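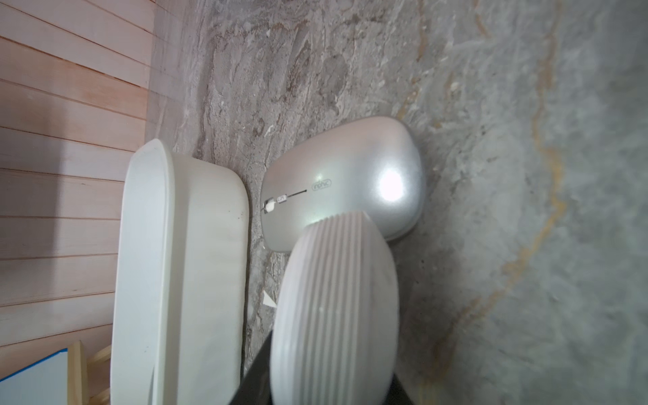 Filed under: Meetings & Minutes

Prildale Working Group on Household and Shop-Floor Automation
Minutes of the meeting held July 21, 2021

Kvido Trnka presided. The minutes of the previous meeting were approved as circulated.

1. Tidying of small objects. The group received the Akix report on clearing desks and counters. Of 578 attempts to pick up a single item and put it in a tray, 400 were completed without help. Smooth, rounded items were the hardest to hold. Members disagreed on whether this rate would be acceptable in a home. Mr. Trnka asked that the report list failures by type of item.

2. Shop-floor work. Vrabec stated that restocking trials at the Gruvstead store had taken nearly 40 hours of staff time in supervision. The group agreed that the task could not yet be left to a machine during opening hours. Night trials may continue.

3. Laundry. Deferred.

4. Recommendation. Moved and seconded that no chore be described as "unattended" in group publications until it has been tested at 2 sites. Carried, with Vrabec abstaining.

Akix will submit the revised report before the November meeting. The meeting was adjourned.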